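Gostau opens sign-up for spring garden plots

March 1, 2024

Gostau will rent out 36 garden plots on the old rail yard this spring, twice as many as last year. Sign-up opens today at the Andent Street library and closes when the last plot is taken.
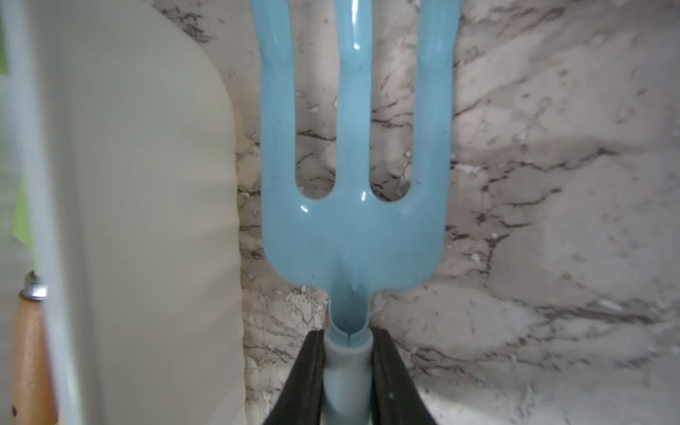 Each plot costs $18 for the season, which runs through October. The fee covers water and one load of compost. Renters bring their own seeds and may not use weed killer. The town received 366 requests last year – far more than it could fill – and people who were turned down then will be offered plots first. 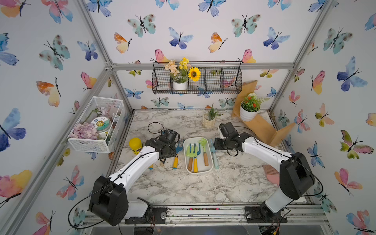 Six of the new plots will be planted with flowers for bees and butterflies. The town wants more of both near the fruit trees on Dareo Road, where the crop has been poor. Butterflies in blue, purple, orange and yellow look good on wallpaper, but live ones need nectar from spring into fall, and the planting list leans on milkweed, asters and coneflowers. Seed for these plots is free.

The gate on Phetsri Lane will be open from 8 a.m. until dusk. Parking is on the street only.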